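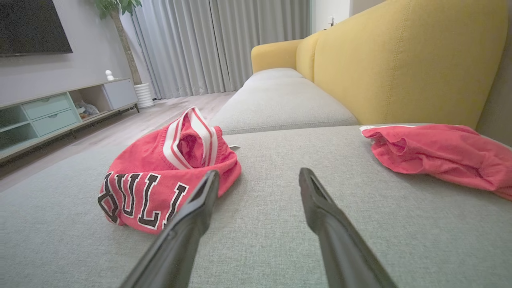
Section 4. Before you order - planning and budget

Read this before section 5 (unboxing). Most returns we get are because someone skipped it and bought the wrong kit for thier room.

Covers the Manzano arm and two-finger gripper, used for picking up clothes and other soft things in ordinary living rooms. Wheeled base is ordered seperately, see step 5.

4.1 Work out what you need

1. Write down the jobs. Clothes off a sofa, clothes off a floor, clothes out of a basket. Different reach for each, so different price.

2. Measure the sofa. Seat height, seat depth, height of the arms. Put the deepest seat on the order form, not the average.

3. Measure the clear floor in front of it. You need 100 cm. Less than that and the base can't turn with the arm out.

4. Check the floor. Planks and tiles fine. Thick rugs - budget for the large wheels.

5. Choose the base. Fixed stand if the arm only ever works at one seat. Wheeled if it has to get along the whole sofa or to another room.

6. Choose the fingers. Long, straight-sided ones for clothes. The short set is for boxes and tins, don't order it for fabric.

Note: shorts, shirts and towels are the sensible things to start with. Bunched up is fine. Leave duvets and heavy coats off the list, they are over the arm's limit.

Note: dark fingers on dark fabric are hard for the wrist camera to tell apart. If your sofa is black or navy, ask for the light finger covers when you order. Grey sofa, no need.

4.2 Work out the money

7. Get the quote in two parts, equipment and running costs. Butance quotes the arm and base. Justis quotes fitting and yearly service. They don't talk to each other so send both the same form.

8. Add spares. Minimum is one pair of fingers and one wrist cable for every arm. Finger pads wear, allow for a new set every 12 months.

9. Add your own time. Someone has to be in the room for the first 100 picks. Cost those hours even if nobody is billing for them.

10. Leave the second arm out of the first order. Order it after the July price list if the first one is earning its keep.

Caution: do not buy used fingers. Hairline cracks near the mount don't show until they go.

Caution: the service plan does not cover damage from zips, drawstrings or belt buckles. Empty pockets too.

4.3 Placing the order

11. Form to the Gustcombe office, marked for Cayetano Requena. Room measurements on the back.

12. Wait for the written quote before paying anything. Phone prices are not held.

13. Delivery is to the door only - carrying upstairs is extra, tick the box.

Prices and lead times checked December 2024. Now go to section 5.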